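Chore automation

Chore automation is the use of machines to do ordinary physical jobs in homes, shops and small workshops. The term covers tidying, sorting, folding, washing up, wiping, packing and the opening and closing of containers. It is usually kept apart from factory automation, where the same part arrives at the same spot every time and the surroundings are built to suit the machine.

Single-purpose household machines have been common for generations. A washing machine, a dishwasher and a floor-cleaning robot each do one part of a chore and leave the rest to a person. Loading, unloading, folding and putting away are still done by hand in nearly all homes.

Current ability

Whether machines can do chores yet depends on how the question is put. A robot arm can be taught to fold one kind of towel, or to place cups in one kind of rack, and may do so well for long periods. The same arm moved to another kitchen, with a different rack and a window in a different place, often does much worse.

Wheeled robots that carry goods between fixed points are in daily use in warehouses and some hospitals. Robots that pick mixed goods from a bin are used where a failed pick can be dropped and tried again. General household robots remain mostly at the trial stage, and many of those shown to the public are helped by a remote operator for at least part of the job.

Speed is a further limit. In the Cetdale trial, a two-armed machine was set to clear and restock a shop counter. It finished the job on most attempts but took over 9 minutes, against 3 minutes for a member of staff. The shop kept the machine for overnight restocking, when the slower pace did not matter, and went back to hand work during opening hours.

Why chores are hard

Most chores involve objects that bend, slide, spill or come apart. Cloth has no fixed shape. Drawers stick. Lids need to be pressed in one place and lifted in another, often with two hands working together and one of them doing no more than holding the object still.

Clear plastic and glass are a well-known difficulty. A camera sees through them to whatever lies behind, and bright lights leave patches of glare that can be mistaken for edges. Depth sensors that work by projecting light may return nothing at all from a clear surface, or may report the table behind it. Storage boxes, drinking glasses and food tubs are among the most common things in a home, so the problem comes up often.

Touch is the other main gap. People feel when a catch is about to give and ease off without thinking. Most grippers sold for chore work have two fingers with rubber pads and little or no sense of touch. The pads wear with use, and a worn pad grips differently from a new one.

Methods of teaching

Early systems were programmed step by step. This is still done on shop floors where the job seldom changes. Most newer work relies on learning from demonstration, in which a person performs the chore many times and a computer model is trained on the recordings.

Demonstrations can be given by steering the robot from a distance, by guiding its arm directly, or by doing the job with hand-held grippers. The last method needs no robot while the recording is made. The person holds a gripper in each hand and works through the task, and the movements are later matched to a robot arm. It is quicker than remote steering, though the person must still work within the limits of two stiff fingers on each hand.

The Kerar set is a list of 8 test chores used to compare such methods, among them opening a storage box, hanging a cloth and stacking bowls. Each chore is marked as finished, partly finished or failed. Trutov, a maker of small arms for light workshop use, gives its results on the set separately for clear and solid containers - the clear ones score lower in every case.

Container tasks with hand-held grippers: a clear tiered storage box, and white pegs in a translucent container.
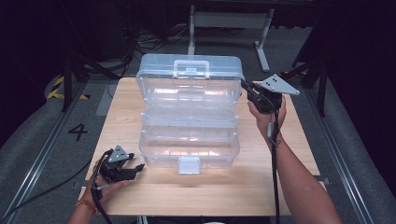
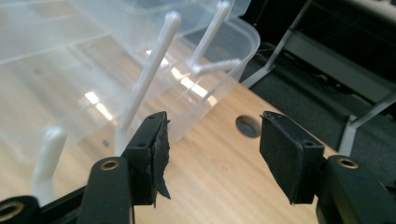
Use on shop floors

Small workshops have taken up chore automation faster than homes. Benches can be cleared, lighting can be kept the same all day, and a member of staff is usually near enough to step in. Typical jobs are sorting fixings into trays, emptying parts tubs and packing finished goods.

Szabo, a repair business, uses 3 arms to return small parts to storage at the end of each shift. Staff leave the boxes open and within reach, as the arms are not trusted with the catches. The firm has said that it saves time on sorting but spends some of it on checking.

Cost and safety

Arms intended for work near people are kept light and slow, and stop when they meet resistance. This limits what they can lift. The price of the arm itself is often a smaller part of the total than setting up, training for each new job and replacing worn parts.

See also

Domestic robot
Learning from demonstration
Robot gripper
Warehouse automation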